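Chapter 7
Household and Shop-Floor Chores: How Far Have Machines Come?

In April a team at Cleltow, a contract packing firm, asked its engineers which jobs on the floor could be handed to a robot arm within the year. The list that came back was short. Lifting sealed cartons onto a pallet was on it. Folding returned shirts, wiping down benches and sorting mixed parts from a bin were left off.

The split surprised the managers. A new worker learns to wipe a bench in a minute, while stacking pallets all day wears people out. For a machine the order of difficulty is different. A carton has a known size and stays stiff when it is gripped. A shirt changes shape every time it is touched.

Much of the work on such problems starts in simulation, with chores cut down to very small pieces. Picking up one block, or setting it on a marked spot, stands in for clearing a table or loading a tray. 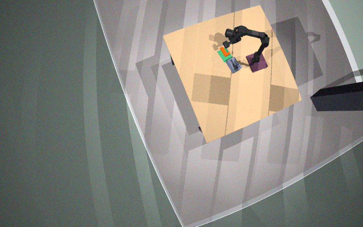 Figure 7.1 A simulated arm over a wooden tabletop, with an orange block and green and blue squares.

Even a task of this size involves several separate skills. The arm has to find the block, close on it at a workable angle, carry it without striking anything and let go at the right place. A mistake in any of them spoils the whole attempt.

Simulation makes practice cheap. In the Stumen exercise used later in this chapter, a controller made 2,000 attempts at a placing task and completed 1,213 of them. That is a fair result for a student project and a poor one for a kitchen – few households would accept it from a dishwasher.

Section 7.1 sets out what counts as a chore. Section 7.2 compares grasping in simulation with grasping on a real bench, using the trial records kept by Welington Honorato at the Widmer workshop.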